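Munura Creek Water Quality Project
Progress report to the Flavon Fund, second reporting period

Status: on schedule, with one variation requested (see Budget).

Sampling

Grab samples were collected from the six sites listed in the agreement. A total of 468 samples were lodged with the Ellov laboratory and results have been returned for all of them. Turbidity at the two lower sites remains above the project target after rain. Dissolved oxygen at the upper sites was within target throughout. The logger at the Zhuravel Road culvert stopped recording in March and was replaced under warranty. The missing data have been left blank in the attached spreadsheet and have not been estimated.

Revegetation

Planting on the left bank is complete between the culvert and the old weir. We put in 1539 tube stock against a period target of 1500, mostly sedges and river bottlebrush. Losses have been highest on the outside of the second bend, where the toe of the bank is still moving. Coir matting has been ordered for that section and replanting will follow once it is pegged. Stock fencing is finished on one property. The second landholder has asked for the gate to be shifted upstream, and we have agreed.

Budget

Spending is within the approved amount for each line except laboratory fees. Ellov raised its per-sample charge partway through the period. We ask to move $3000 from travel to laboratory fees. Travel is underspent because site visits were combined with planting days. The total grant is unchanged.
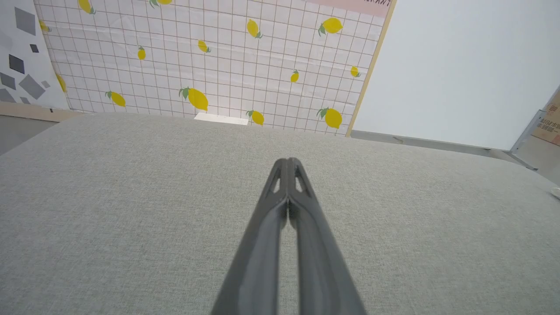

Data handling

Field sheets are now entered within a week of collection and checked by a second person against the paper copy. Site codes have been changed to match the council's catchment register, and earlier records were recoded to suit. A table of old and new codes is at Attachment B.

Next period

Monthly sampling will continue at all sites. The matting will be laid before the autumn planting. A draft of the interim data summary will be sent to the Fund for comment ahead of the next instalment.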